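**Packing play fruit: storage for the Latis role-play corner**
Project report, Feng-yi Man and Ehsan Jalali
April 19, 2026

Our project was to find a simple way to store the play fruit from the role-play corner. The pieces used to go back in one deep crate, and the small ones ended up at the bottom. We had a budget of 300 for storage and wanted to spend as little of it as possible.

We tried a shallow ribbed tray for the pieces in daily use and clear plastic bags for the rest. The tray takes the apple and the star fruit without stacking.

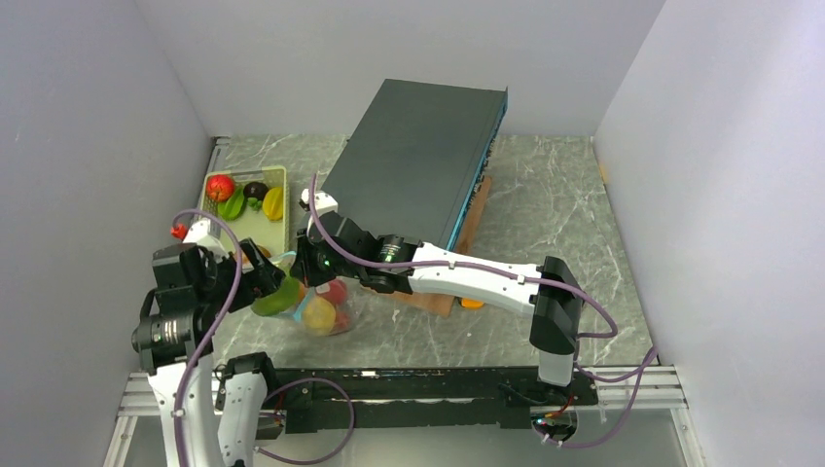 The bags cost 212 in total, so the budget was enough. Kianoush Zamani suggested a zip closure after we had trouble with drawstrings in November. The zip on ours is light blue and easy to find against the clear plastic.

Filling order matters. Our first bags had the round pieces on top and they rolled out before we could close them.

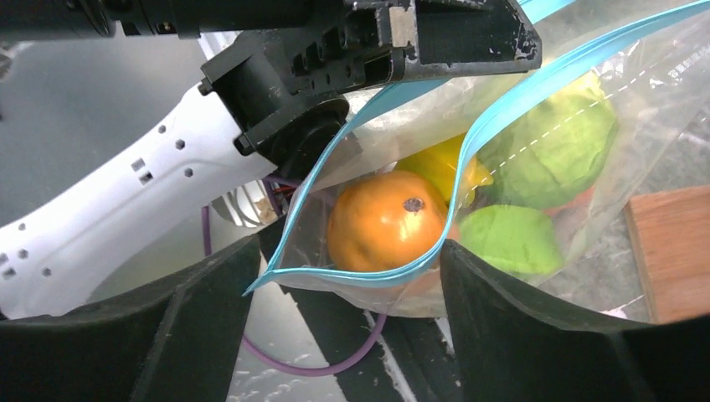
Large leafy pieces should go in first and be pushed to one end. We also found that air left in the bag makes it harder to stack, so we pressed it flat before closing.

A small yellow slider runs along the seal.
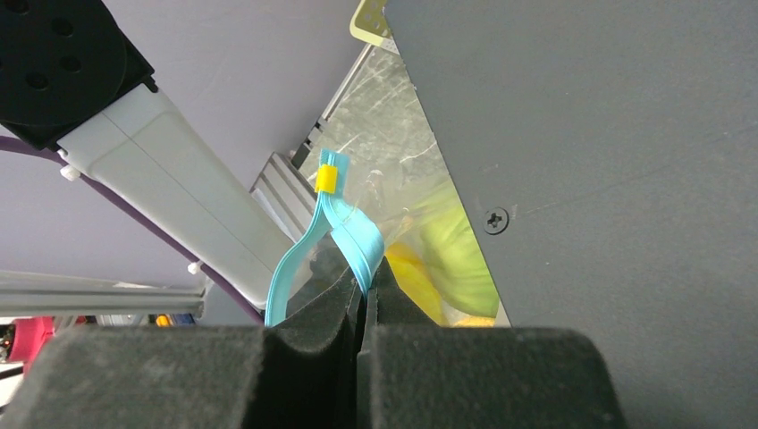 Younger children needed help with this step. Hartmut Frerichs asked us to test a wider bag next, and we have not done that yet.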